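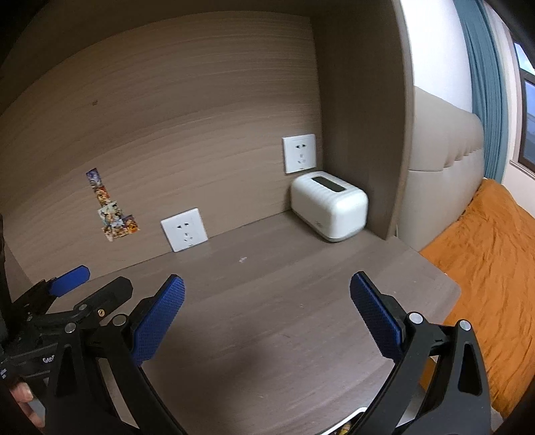 Wanted: your family's made-up words (and an hour or so of your time)

In my house growing up, the last bit of anything in a jar was called the smidgeroo. My mother said it, my aunts said it, and I was well into college before a roommate looked at me like I'd had a stroke when I asked if she wanted the smidgeroo of the peanut butter. I'd thought it was a word. A regular one, in the dictionary, between smidgen and smile.

If you read that and right away thought of your own version, please keep going, you're who I'm writing to!

I'm Onyekachi Idahosa, and I'm putting together a book of words that only exist inside one household. The working title is Skarnis, which is what a family in Ninlow calls the junk drawer in the kitchen. (Three generations now. The grandfather who started it died without ever explaining, and his daughter told me she's glad she never asked.) Tellik, a very small press that mostly does local history and bird books, is publishing it, and they've been kinder about my deadlines than I deserve.

I have 254 words so far. Most came from friends, friends of friends, the people in front of me in line at the pharmacy, and one long wedding reception where I kept leaving the dance floor to write on napkins. That's a lovely start, but it's lopsided. I've got an enormous pile of words for the TV remote and hardly anything about weather. I've got plenty from people close to my own age and not nearly enough from anyone over seventy or under twelve. So I'm opening it up.

What I'm looking for

Words or short phrases that your family (or your roommates, or you and your spouse, I'm using family loosely) says at home, and that a stranger wouldn't understand. They can be pure invention, or a kid's mistake that stuck, or an ordinary word that you all use to mean something else. They can come from another language and have gotten bent along the way. I grew up with English and Igbo bumping into each other over dinner, and some of my favorites are the ones where two languages had a collision and everyone just walked off with the wreckage.

A few from the collection so you get the idea, all used with permission:

Fleeping. Going around the house before bed turning things off. "Did you fleep yet?" From a couple who've been married a long time and can't agree on which of them said it first. I interviewed them separately and got two completely different stories, each told with total confidence.

A Gary. Any guest who stands at the door saying goodbye and doesn't leave. There was a real Gary, and he knows, and he says it himself now when he's putting on his coat.

Wet bread. A plan that sounded fine when you made it. "Oh no, this is turning into wet bread." The family has no idea where it came from, although the oldest son has a theory involving a canoe.

Upstairs cold. As opposed to regular cold. You'd say it even in a house with no upstairs, which this family has now moved into.

Mornling. A pancake too small to count toward your total.

What I'm not looking for

Pet names, mostly. I love that your cat has eleven names, mine does too, but I had to draw a line or the whole book would be cats. The same goes for nicknames for people, unless the nickname turned into a word for something else, like Gary up there.

Also not looking for regional words. If everybody in your county says it, that's dialect, and there are real scholars who do that work properly. It can be tricky to tell from the inside! I've had people send me something they were sure their grandmother invented, and I've had to break it to them that half of Pennsylvania says it. Send it anyway if you're unsure. I'll look it up, and I promise to be gentle.

And please don't invent one for the occasion. I can usually tell, and it makes me sad.

Who can take part

Anybody eighteen or older. Kids are very welcome with a parent or guardian on the call, and to be frank they're the best interviews I've done, they have no patience for my questions and they tell me so. You don't have to live anywhere near Ninlow. You don't have to be a word person. One of the best talks I've had was with a man who told me at the start that he didn't care for books, and then gave me nine words in a row and his late wife's full system for naming leftovers.

I'd especially love to hear from:

People over seventy, or anyone willing to sit down next to someone over seventy and hold the phone.
Families where more than one language gets spoken at home, including sign languages. I've only had one conversation about home signs so far and I came away from it wanting a whole chapter.
Siblings who'd do it together. Twins, oh my goodness, please.
People who live alone and have words that nobody else hears. I'd assumed I would skip those, then a woman wrote and asked me why, and I didn't have an answer for her.
Anyone who's the last person left who uses a word. I know that can be a hard thing to talk about. We'd go as slowly as you like.

What you'd be doing

First, a short form. It takes 15 minutes if you don't get carried away, and it asks for the word, how you say it out loud, what it means, who uses it, and one sentence where you'd use it in real life. Don't worry about spelling. Most of these have never been written down before and you get to decide. 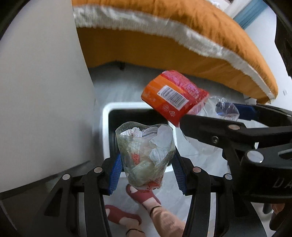
After that, if your word looks like a fit, I'll ask you for a conversation. Phone, video, or in person if you're close by. I block off an hour and we usually wander past it, so if you've got a hard stop just say so and I'll behave. I record the audio so I can get your sentences right, and the recording stays with me. You can ask me to stop it whenever you like.

I'll want to know where the word came from if you know, but I'm more curious about how it gets used. Who says it the most? Does anybody in the family refuse to? Have you ever slipped and said it at work? What happened when somebody new came into the family, did they pick it up, and did it feel like something when they did? I had a mother-in-law tell me she knew the marriage would last when her son's husband asked where the flanny was. (A flanny is a dishcloth that has been demoted to floors.)

Then I write it up. Some entries are two lines and some run a couple of pages. I'll send you yours before it goes to Tellik and you can fix anything I got wrong, or pull it out completely. I've had two people change their minds so far and there were no hard feelings, I just took them out and sent a card.

Names are up to you. You can be in there with your full name, first name only, or as "a family in Ohio." Please check with the other people who use the word before you say yes for all of them. It sounds fussy, but one of those two who changed their minds did so on account of a sister, and the sister had a point.

What you get

Not rich, I'm sorry to say. There's a thank-you payment of 200 dollars for each household that does the full conversation, which comes out of the book's budget and goes to one person, so you'll have to work out among yourselves how to split it. Everybody in the book also gets a copy, and households with more than one address can ask for a second. If you only fill out the form, I can't pay you for that, but I do read every one myself and I write back. It may take me a bit.

If your family likes a party, there's going to be a reading when the book's out, in the back room at Watkins, the bakery on the corner by the Ninlow post office. They've let me sit there with a laptop for the better part of two years on the strength of one coffee at a time. People can stand up and say their word out loud and explain it. Or not explain it, which I think might be better in a few cases.

How much room is left

I've got space for 53 more full entries. That's the page count talking, not me, I'd go on forever. The form stays open until the end of September, and I'm doing the conversations as I go, so earlier is easier on both of us. Evenings are fine. I'm up late and I don't mind a 9 p.m. call if that's when the kids finally go down.

How to get in touch

Fill out the form on this page, or if forms give you hives, write to me care of Tellik and put "word" on the envelope. Handwritten is great. Put a phone number in if you've got one, and a good time to try it. If you're filling it out on behalf of a parent or grandparent, tell me that, and tell me if they'd like me to speak up or slow down.

A couple of things people keep asking:

Can I send more than one? Yes, up to five. If you've got more than five, send your best five and tell me there's more, and I'll very likely call you in a state of excitement.

What about swear words? Sure. Homemade ones are wonderful. I have a grandmother in the book whose strongest language is "butter and nails," and you should hear her say it.

My word is kind of gross. Okay! So are a lot of them. There's a whole section on things found in the bathtub drain.

My ex and I made the word up together. Can I still use it? I'd like to hear about it. We'd need to talk through whether your ex gets a say, and I'd lean toward asking them, though I won't contact anybody myself without you telling me to.

Is "smidgeroo" really not a word? My mother would like it noted that it is.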